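Subject: Re: [domdale-tech] Proofing box drift and the November flour change
Date: May 20, 2021

Replying to the list, as two others asked me for the same numbers off-list. The short version is that the box controller is fine and the sensor placement is wrong. Details follow the quoted message. 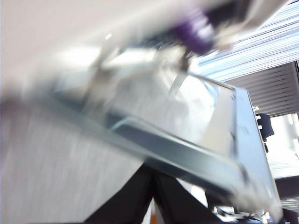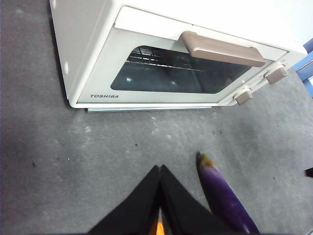
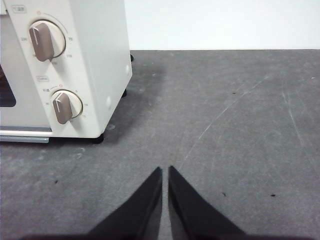
Domdale Community Bakery / Process and Equipment Group

> We have been getting uneven proofs out of the Karkora box since
> the switch to Delorme flour in November. Same formula, same
> hydration, same scaling weight. Loaves from the bottom shelf are
> ready on schedule and loaves from the top shelf are over. The
> display reads 26 C the whole time. I have swapped the controller
> for the spare and nothing changed. Is this the flour, or is the
> box reading wrong? If it is the flour I would like to go back to
> Matis before the summer.

Both, in part. Taking the box first.

The display shows the air temperature at the probe, and the probe is clipped to the left wall next to the bottom shelf. With the circulation fan on its low setting the air stratifies. I put a logger on each of the four shelves and let the box run empty, then repeated the run with a full load. Empty, the spread from bottom to top was small enough to ignore. Fully loaded it was 3 C, with the top shelf warmest. The trays block most of the return path along the back wall, so warm air collects at the top and the probe never sees it. Swapping the controller would not change any of this. Both units are reading the same wrong spot.

Fixes, in the order I would try them:

1. Move the probe to the middle of the box, in free air, clear of the wall and clear of any tray.
2. Pull every tray forward so there is a gap behind it.
3. Set the fan to high. Cover the dough if you do, or it will skin.

After 1 and 2 the spread on a full load fell below 1 C. I did not need 3.

On the flour. The Delorme lot is more enzyme-active than the Matis we were using. I don't have a falling number for either lot, only our own dough logs, so treat this as an inference. Bulk at 24 C used to take us 4 hours to reach the same rise in the sample jar, and it now gets there sooner. A faster flour makes a warm shelf look much worse than it did before. The box was probably stratifying last year too, and the slower dough hid it.

I would not go back to Matis on this evidence. Cut the starter from 20 percent to 16 percent of flour weight and leave the rest of the formula alone. If the dough still runs ahead, drop the final mix temperature by a degree before touching anything else. Change one thing per bake and write it on the log sheet, including the shelf number. Half of the sheets I went through had no shelf number and could not be used.

Calibration: two of the loggers disagreed with the reference in an ice bath by 0.4 C. I corrected for that in the figures given here. The raw files are uncorrected, so apply the offset if you rework them. The offsets are in the header row.

One open item. The door seal on the hinge side is hard and no longer closes flat at the lower corner. It may account for some of the cool reading at the bottom. The part is 48 cm long and has to be ordered from Karkora, and I don't have the part number. If someone on the list has replaced this seal on the same model, please post the number and say whether the adhesive strip comes with it.

--
domdale-tech mailing list
To unsubscribe, send a blank message with "unsubscribe" in the subject line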